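Search this site Enter keywords Go

Demonstration Operators, Household Cloth Handling (fixed term)

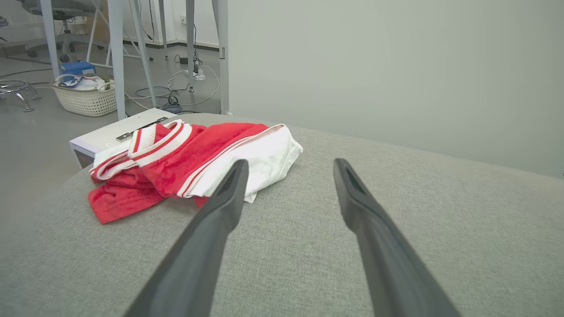 Dumov is recruiting operators to record demonstrations of domestic laundry tasks at its Rummont site. Six posts are available, each for nine months from January. The posts report to Maribeth Fajardo, who runs data collection on the Wistomard project.

Background

Wistomard trains control policies for two-fingered grippers working with clothing and household linen. Most of the training data comes from people showing the task, either with a hand-held gripper or by driving an arm from a leader device. Garments such as shorts, with elastic waistbands that twist and linings that fold under, are still a common source of failed grasps. The next phase concentrates on garments left crumpled on soft furniture, where the fingertips press into the surface before they close on the cloth.

The target for the phase is 1,000 accepted episodes per operator. An episode is one complete attempt at one task, from a randomised start to a released garment. Rejected episodes do not count towards the target, but they are kept, and operators are paid for the time spent on them.

The work

Operators will:

- record demonstrations with the hand-held gripper, picking up, turning out, flattening and folding single garments
- record the same tasks by remote control on the Sebastian arm, using wrist camera and side camera views only
- reset the work area between episodes according to the start-state sheet
- label each episode on completion as clean, recovered or failed, with a short note where a grasp slipped or two layers were taken instead of one
- run the calibration check at the start of each session and after any knock to the fingers
- report drift, lag or dropped frames to the duty engineer before continuing

Demonstrations should be made at a steady pace with no pauses over the garment. Hesitation is reproduced by the policy and is the most frequent ground for rejection. A missed grasp followed by a clean second attempt is acceptable and should be left in.

Remote control sessions are harder than hand-held ones. There is no force feedback on the present leader device, and depth has to be judged from the wrist view. New operators spend their first two weeks on hand-held recording and move to Sebastian once their acceptance rate is stable.

Hours and pay

The posts are part time, in shifts of four hours. The morning shift starts at 8.30 am and the afternoon shift at 1.15 pm. Recording blocks last 25 minutes and are followed by a break away from the equipment. Operators may not work two shifts in one day – grip strain was a problem in an earlier phase and the limit is fixed.

Pay is hourly, on the technician scale, with holiday pay added. The rate is confirmed in the offer letter. Training is paid at the full rate.

Requirements

Essential:

- able to use both hands for fine, repeated movements
- normal or corrected eyesight, including depth perception
- able to follow a written procedure exactly and to record deviations from it
- able to stand for the length of a recording block

Useful:

- previous work in garment finishing, alterations or a commercial laundry
- experience of remote handling, crane or excavator controls
- basic use of a Linux command line

Left-handed applicants are particularly welcome. The current data is heavily weighted towards right-handed grasps and the hand-held gripper can be set up for either side. No background in robotics or programming is needed.

Recording and consent

The cameras point at the work area, but operators' hands and forearms will appear in some footage and voices may be picked up by the side camera. Audio is removed before storage. Successful applicants will be asked to sign a consent form covering use of the footage in training and in published work. The form can be read before interview on request.

Selection

Shortlisted applicants attend a trial lasting 90 minutes. This consists of a short briefing, a practice period with the hand-held gripper, and a scored set of pick-and-fold tasks on mixed garments. Scoring is on consistency; speed is recorded but not used. Travel costs within the region are repaid.

To apply, send a CV and a covering note of no more than one page to Princess Buenaventura, Recruitment, Dumov, Rummont, quoting "Wistomard operators". State which shift you prefer and which hand you would normally use for scissors. Questions about the work itself will be passed to Maribeth Fajardo.

Last updated: January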